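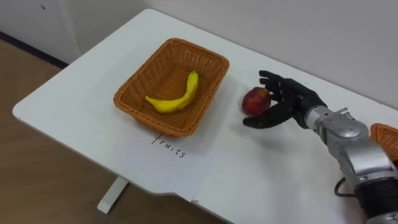

Last updated: 15 Jun 2021

Grasp planner: the approach phase gets its own timeout

The tabletop sorting stack at Renulville now treats the approach and the close as separate states. Until this release they shared one state and one timeout, so a hand that had its fingers placed around an object but had not yet closed was logged the same way as a hand still traveling. Anyone reading the logs had to open the joint traces to tell the two apart.

In the new version, the planner (Skoryk) publishes a pre-grasp pose, waits for the arm to settle, and only then hands control to the finger controller. The settle check compares commanded and measured wrist position over 10 control cycles. If the check fails, the planner backs off along the approach vector and asks perception for a fresh object pose. It no longer reuses the old one.

Small round objects get a modified thumb trajectory. The thumb goes in low, along the table surface, and the other four fingers stay partly bent until the settle check passes. The old trajectory brought all five in together and tended to push an apple away from the palm. 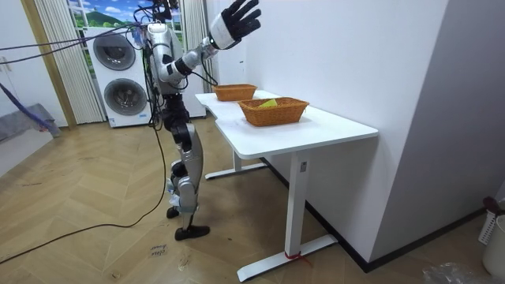
By Khrystyna Demchenko, Controls

The second change concerns the raised arm. Whole-body control previously solved for both arms at every step, including an arm with no task assigned. The idle arm is now pinned to a rest posture beside the torso and drops out of the optimization. Balance terms still account for its mass. Solve times are shorter, and the elbow of the working arm no longer drifts outward when the hand is held high over the desk.

Joana Azevedo rewrote the container model on the perception side. A basket used to be a box with a flat top, which made the planner refuse any path that put fingers below the rim. It is now four walls and a floor, with the interior marked as free space minus whatever has been detected in it. Woven sides still produce noisy depth, so each wall is fitted as a plane and the points behind it are discarded – crude, but stable so far.

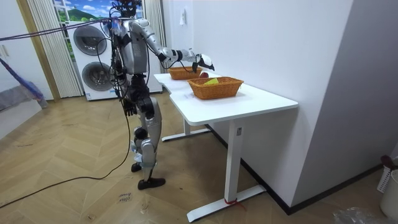 Right arm over the farther basket, left arm at rest.

Replay tooling has moved to Panari. Logs recorded before January need to be converted first; the script is in the tools folder and handles one directory at a time. Of the 414 logs in the regression set, 13 would not convert owing to missing camera timestamps. Zoia Hrynyshyn has the list and would like to hear from anyone holding original copies.

Known issues:

The settle check can pass too early at low speed. Raise the cycle count in the config if this affects you.

Two baskets placed close together are sometimes merged into a single container. A fix is in review.

Bonuden users should stay on the previous message format until the bridge is updated.

Questions about the planner go to Khrystyna, and questions about the container model to Joana.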